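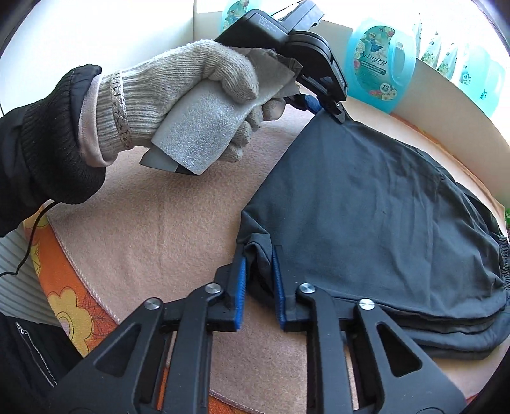

Châu Lục thinks I should stop calling it a choir, because a choir has parts and we have a tune and a lot of goodwill. She told me so on the stairs last night, with her coat half on, and then she sang me the alto line of the Banlow song all the way down to the street door to show me what a part sounds like. I laughed so hard I had to hold the rail. And she's right! We are 16 people singing the melody at slightly different times.

But oh, that alto line. I've had it in my head since I woke up. It sits on one note for ages, just humming along under everybody, and then on the word "water" it drops, and the whole song turns a corner. I must have sung the tune a hundred times in the kitchen and I never knew that was under there.

May 1, 2019, and I want it written down that this is the day I decided to learn to read music properly. I've said it before (January, new notebook, lasted until the notebook got used for groceries). This time I have the book, the green one from Workneh's, second-hand, with someone's fingerings penciled all through the first half and then nothing after page 54. I plan to get to page 55 out of pure spite.

Did an hour with it this morning before I did anything useful. I can find middle C now without counting up from the bottom line like a kid on a ladder. Sharps are fine. Flats I keep forgetting by the end of the bar. Rests are a complete revelation – I had always treated the quiet bits as places to breathe and come back in whenever I felt ready, and there they are, written out, with lengths! Poor Mr. Statard at the piano. All those weeks he's been waiting for us or chasing us, and never a cross word, only that little nod.

Then laundry, then the bank, then soup. Hummed through all of it. The man behind me at the bank was humming too by the end, and he had it wrong in the same place I always do, going up on "over" when it should stay put. I very nearly turned around.

Called Mom after lunch and made her listen to the alto line down the phone. She said it was nice, and was that all of it? I said that's how altos live. She then told me, as if it were nothing, that Grandma sang in the works choir at Premura before she was married, and that there were 73 of them at the big summer concert, in a tent, in the rain. How have I gone my whole life without hearing this? Mom thinks there's a program from it in the tin with the sewing patterns. She's going to look. I asked what part Grandma sang and she didn't know, and there isn't anyone left to ask, which made me sad for a minute, standing there with the soup going.

I'm going to say alto. She had that low speaking voice, and she always came in underneath when we did Happy Birthday. I used to think she was singing it wrong.

Things to ask on rehearsal night:
Can three or four of us try the low line, just for the Banlow song, just once?
Is number 77 in the blue book too high for everyone or only for me?
What does the little bird's eye over the last note mean? (The green book gets to it later and I don't want to skip ahead.)
Could we stand in a curve? I can't hear anybody past the radiator.

Evening now. I tried singing the alto against a recording and lasted two lines before the tune dragged me up with it, like walking next to someone with a faster step. Tried again with a finger in one ear. Four lines! Tried with both ears covered and sang the whole verse beautifully, and was half a page ahead of the recording when I took my hands away.

Texted Châu Lục to tell her. She wrote back that I should sing it against the vacuum cleaner, which hums somewhere near an A and never speeds up. Going to try it tomorrow, first thing, once the people downstairs have left for work.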